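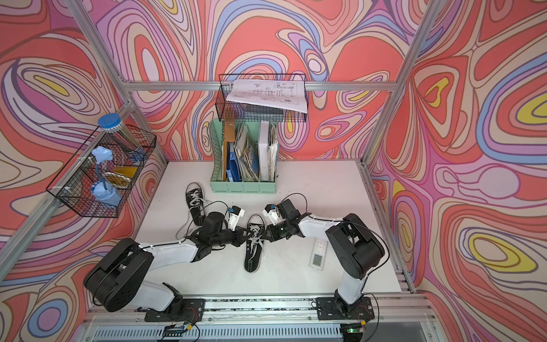 黑色帆布鞋，白色鞋带，白色橡胶鞋底。白色台面，三面围板贴波纹墙纸。

# Zanside 图库：帆布鞋与台面

本页归在“鞋类与系带”条目下，编号 62。内容分两块：鞋本身（帆布、鞋带、胶底），以及放鞋的台面和围板（铝型材、墙纸、白色面层）。图注由 Ingvild Lindqvist 整理，墙纸和框架部分由 Roald Forsberg 补写，鞋带部分的术语由 Soledad Lozano 校过一遍。四月改版后，原来分散在三个页面的说明合并到这里，旧页面不再更新。

术语按本图库的统一写法：鞋眼指穿鞋带的孔；鞋耳指鞋眼所在的两片帮面；鞋舌指鞋耳下方的衬片；带头指鞋带末端的硬套；围条指包住鞋底侧面的橡胶条。引用其他资料时如写法不同，以本页为准。

## 一、鞋的摆放

一只鞋尖朝台面后方，一只鞋尖朝前。两只都没有按左右脚并排。白色鞋带处于松开状态，前面这一只是部分松开。

图库里鞋的摆放分为“并列”“错位”“对置”三类，登记时只看鞋尖方向和前后关系，不看左右脚。本图登记为“对置”。登记人不需要判断哪只是左脚。左右脚要从鞋底轮廓或鞋头弧线确认，俯视角度下鞋带散开时容易误判，宁可留空。

鞋尖方向的记法以台面前沿为基准：指向前沿记“前”，背离前沿记“后”，与前沿平行的记“左”或“右”，介于两者之间的取较近的一个。同一页里如果有两只鞋，先记靠后的，再记靠前的。

## 二、帆布

黑色帆布在白色台面上对比很强，轮廓容易读，表面细节反而容易丢。原因是测光会被大面积白色带偏，黑色部分压得过暗，缝线和织纹混成一块。Lindqvist 的处理办法是以鞋面为准定曝光，台面允许偏亮，只要围条边缘还能和台面分开即可。

白色围条放在白色台面上是另一个问题。围条和台面亮度接近，分界主要靠接触处的一条窄影。光源过于均匀，这条影会消失，鞋看上去像浮着。把一侧的光减弱一些，影子就回来了。不要用描边的办法后期补线，补出来的线宽度一致，和实际接触阴影不符。

黑色帆布还有浮毛问题。白色纤维、纸屑、墙纸切边时掉下的碎末都会附在上面。上台前用粘毛滚筒沿一个方向滚过，鞋舌和鞋耳的夹缝用软毛刷。不要用湿布擦，湿的地方颜色变深，干透之前与其余部分不一致，干后有时会留一圈水印。

帆布鞋的清洁步骤如下，适用于一般棉质帆布，其他材质先在不显眼处试：

1. 抽出鞋带，取出可拆的鞋垫。
2. 干刷，先刷缝线，再刷大面。
3. 用冷水或微温水加少量中性洗涤剂，软刷打圈。
4. 用拧干的布反复吸走泡沫，直到布上不再起泡。
5. 鞋内塞白纸，换纸直到纸不再变潮。
6. 放在通风的阴处晾干，鞋尖略高。

黑色帆布不要用含漂白成分的产品。塞纸不要用印刷纸，油墨会转到衬里。烘干机和暖气片都会让围条的胶层受热，干得快，开胶也快。

## 三、鞋带

白色鞋带是这类照片里最容易看出状态的部分。系紧时，鞋带在鞋耳之间形成规则的横线或交叉线；松开时，线条变成弧，间距不再一致。本图库把鞋带状态分为四级：

- **紧**：各段平直，鞋耳间距均匀，有结。
- **半紧**：有结，但上部或下部有明显松弛。
- **松**：无结，鞋带仍穿在鞋眼内。
- **抽出**：鞋带与鞋分离。

登记时不确定有没有结的，记“松或半紧”，不要硬选。带尾被鞋舌或其他物体挡住时也按这个规则处理。

穿法单独登记，不和松紧混写。常见的几种：

**交叉穿法。** 鞋带从最下一对鞋眼穿出，左右交叉，逐对向上。受力均匀，调松紧时可以从下往上逐段拉。从鞋眼下方穿出和从上方穿入的外观不同，前者的交叉点浮在鞋耳上面，后者压在里面。登记时写“下出”或“上入”。

**平行穿法。** 正面只看到横线，斜线藏在鞋耳下面。外观整齐，两侧带尾的长度较难对齐，适合用来拍正面。鞋眼对数为奇数时，最下面一段的走法需要变化，否则最后两端会落在同一侧。

**梯形穿法。** 正面有横线，也有竖线，鞋带在每一级从前一级的竖线下穿过。摩擦大，不易滑松，穿和拆都慢。帆布鞋的鞋耳较软，梯形穿法拉得过紧会起褶。

**单侧穿法。** 一端固定在下面，另一端一路穿到顶。换带快，松紧调整差，不推荐用于需要反复系解的鞋。

系结以蝴蝶结为主。常见错误是第一道半结和第二道的方向相同，结成后横不过来，沿鞋的长度方向歪着，走几步就松。改法是把第一道半结反过来打，第二道照旧。Lozano 的检查办法很简单：拉一下两侧的圈，结如果转成与鞋带横线平行，就是对的。

扁带和圆带的差别在于翻面。扁带在鞋眼处容易拧转，正面就会出现窄条。穿的时候每过一个鞋眼就用拇指压平，不要等到全部穿完再回头整理。圆带没有这个问题，但结更容易滑，通常再加一道。

白带的清洁：抽出，装进网袋，和浅色衣物同洗。带头有开裂的先用一小段热缩管套住，否则洗完会散成毛头。热缩管比原来的带头粗，套之前先确认能过鞋眼。晾的时候拉直平放，不要挂在细绳上，会留下折痕，穿上后在交叉处看得很清楚。

备用鞋带放在 Løken 分隔盒里，按长度排，不按颜色排。颜色一眼能看出来，长度不能。每根绕成小卷，用纸条束住，纸条上写长度。橡皮筋不用，时间长了会发粘，在白带上留下黄印。

## 四、橡胶底和围条

白色橡胶的主要问题是黄变和蹭痕。蹭痕用白色橡皮擦可以去掉大部分，方向顺着围条走，不要来回横擦，横擦会把黑色颗粒推进围条上缘的缝里。深一点的用中性洗涤剂加软刷。砂纸不用，表面打毛以后更容易积灰。

黄变多数来自日晒、残留洗涤剂或胶层析出。洗后没有漂净的鞋放在太阳下，干后围条会出现不均匀的黄边。用白纸包住晾是常见做法，作用是让残液移到纸上，前提是纸始终贴着橡胶；纸一翘，翘起的那一段照样会黄。

鞋底纹路里的石子在上台之前剔掉。白色台面经不起硬颗粒，推动一下就是一道划痕，侧光下很明显。工具用竹签，不用金属尖。

围条开胶先清理旧胶，再用柔性胶，薄涂两面，按胶的说明晾置后压合。压合时鞋里要有支撑，否则帆布会往里陷，胶缝受力不均。开口很短的也不要只滴一点胶进去，表面粘住了，里面还是空的。

## 五、墙纸

围板的墙纸是成组的同心波纹，颜色有珊瑚红、鲑鱼粉、粉、薰衣草紫、长春花蓝、奶油色，夹少量黄色小块，边线为棕色细线。左侧以蓝、紫、黄的环形为主，后面以红、粉的流线形为主，右侧珊瑚色面积大。

这张纸在图库内的代号是 Warkero 267。Forsberg 的备注：花型大，循环长，裁切时要先确定中心再下刀，不能像小花型那样从一侧连续往下裁。三面各自取位，转角不对花。要对花，损耗会高出很多，而且内角处的纸总有一点收缩，对得再准，过一段时间也会错开一条线。

贴法记录：

1. 围板拆下平放，表面用无尘布擦净。螺孔位置做记号，留在背面。
2. 纸按板面尺寸四周放余量，放余量要够包边。
3. 胶薄涂在板面，不涂在纸上。大花型的纸吸水后伸长，涂在纸上更难控制。
4. 从中线往两边刮，刮板外包一层软布，防止磨花棕色细线。
5. 压边后放平等干，不要立着。
6. 干透后再开螺孔，用新刀片从正面切十字，不要用钻直接穿，纸会撕卷。

Remex 的软刮板用过两种硬度，硬的那种在珊瑚色部分留下过发亮的压痕，现在只用软的。刀片每面换一片。换下来的刀片用胶带包住刀口再丢。

墙纸的保养只用干法。灰尘用软毛除尘掸，从上往下。局部脏污用面团状清洁胶按压，不要搓。奶油色和黄色部分最容易显脏，珊瑚色和蓝色部分最容易显擦痕，两者要求相反，所以统一按轻的来。

拍摄上的影响有两点。一是颜色反射：大面积红色和粉色会给白色台面靠近围板的区域带上一点暖色，白平衡以台面中部为准，不要在边上取点。二是缩略图：波纹线在缩小后容易和鞋带的弧线混淆，图库缩略图因此不再做锐化。黑色鞋面受这两点影响较小。

## 六、铝型材框架

框架为银色铝型材，敞开式。后围板上方有横杆，后部两角有立杆，左侧有一根斜向前方降下来的长杆。从这个角度看，左后方的立杆是斜的；登记角度和长度时不从照片量取，以装配单为准。

型材表面反光是条状的，和墙纸的波纹不冲突，通常不需要遮。需要遮的时候用哑光灰纸条，不用胶布，胶布撕下后残胶粘灰，在银色表面上变成一条黑线。

槽内积灰用扁头吸嘴，吸不到的角落用竹签裹布。不要用压缩空气吹，灰会落到台面和墙纸上，又要从头擦一遍。

螺栓检查由 Torbjørn Hovland 负责，顺序是先横杆，再立杆，最后斜杆。检查用的扳手单独放，编号 13，不和装配用的混放。松动的螺栓做标记后再拧，先拧后标会漏掉位置。拧过之后重新核对直角，直角不对就全部放松一遍再来，不做局部补偿。

## 七、白色台面

台面每次使用后用微湿的布擦，再用干布擦。鞋底带下来的黑色痕迹先用橡皮，橡皮屑用刷子扫进簸箕，不用手抹。用手抹会把碎屑推到后部和围板的交接处，那里很难清。

划痕分为“可见”和“侧光可见”两级。前者登记位置，后者只记有无。划痕不填补，填料和面层的白度不一样，正面看比划痕本身更明显。

台面不放湿鞋。洗过的鞋要等鞋垫位置也干透再上台，鞋面先干，鞋垫下面常常还潮，水汽会从围条边缘渗出来，在台面上留下鞋形的一圈。判断办法是把手指伸到鞋头最里面，摸到凉就继续晾。

鞋盒、纸团和带卷都放在台面以外。Sidra Rajput 在旧页面上提过一条意见：台面边缘常被当作临时搁架，拍完以后又要裁图。这条已经写进上台前的检查表。

## 八、检查表

上台前：

- 鞋面滚过粘毛滚筒
- 鞋底纹路无硬颗粒
- 鞋带状态与登记一致
- 带头完整
- 台面无水迹、无橡皮屑
- 墙纸无翘边
- 台面边缘无杂物

下台后：

- 鞋带按下一次需要的状态整理，或保持原样并注明
- 台面湿擦、干擦各一遍
- 新增划痕登记
- 鞋放回通风架，不直接装盒

## 九、登记信息

| 项目 | 内容 |
|---|---|
| 编号 | 62 |
| 条目 | 鞋类与系带 |
| 鞋面 | 帆布，黑 |
| 鞋带 | 白，松或半紧 |
| 鞋底 | 橡胶，白 |
| 摆放 | 对置 |
| 台面 | 白 |
| 墙纸 | Warkero 267 |
| 框架 | 铝型材，银色 |
| 穿法 | 未登记 |
| 左右脚 | 未登记 |
| 版本 | 2 |

穿法一栏留空的原因见第三节：鞋带松开以后，从线条形状倒推穿法不可靠。需要穿法的读者请按“系带步骤”标签检索，那一组登记的都是系紧状态。

更正意见发给 Lindqvist，注明编号和节号。墙纸代号的更正直接发给 Forsberg，他手里有样册。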